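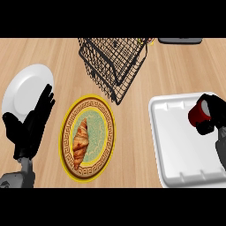 Sim view, two-hand tabletop task. Left hand open, right hand on the red cup-like object.

Quick how-to for the clutter sweep we run on Vatar policies. Marama Ruddock asked for it in writing, so, in writing. Assumes you already have Werkallow installed and a checkpoint that loads. If it doesnt load, fix that first.

What the sweep measures: does a policy trained on tidy tables still work when the table has stuff on it. Same task every time, only the other objects change.

Step 1. Lock the task

Pick one target object and one goal. Write both into the task file and don't touch them again. Plates, the croissant, the tray, the wire basket all count as "scene" unless the task names them.

Step 2. Set the seeds

Start from seed 707. Then 3 training seeds per policy. Fewer and the spread swallows the result. We did single seeds back in February and had to throw the lot out.

Step 3. Build the layouts

10 layouts per clutter level, three levels: low, medium, high. Let the sampler place things but reject any layout where

- the target starts in contact with another object
- a hand starts inside a mesh
- the target is out of reach for both arms

Thin-wire objects are slow. Grid-type meshes eat contact checks, so give them a simplified collision shape and keep the pretty mesh for rendering only. Check the two line up!! A box collider around an open basket means the fingers stop in mid air and you will blame the policy.

Step 4. Render check

Dump the first frame of every layout and look at them. By eye, all of them. Things to catch: dark hands on dark objects, white plate or tray blown out so the rim vanishes, objects half outside the view. Half outside is fine if it's the same for every policy you compare. Black strips top and bottom are padding. Leave them in if the policy trained with them, crop if it didn't. Mixing the two cost Yakubu Sani a full set of runs.

Step 5. Run

Both arms live, even for one-handed tasks. Log which hand touches the target first and log drops seperately from timeouts. Different failures, different fixes.

Step 6. Report

Success per level, per seed, not just the mean. Put the plain-table number next to it. If low clutter already falls well under plain, stop and check step 4 again before writing anything up.

Known gap: textures. Patterned plates and plain plates get sampled from one pool right now, so you can't split their effect. Grewal branch has a fix, not merged.

Config questions to Yakubu, everything else to Marama.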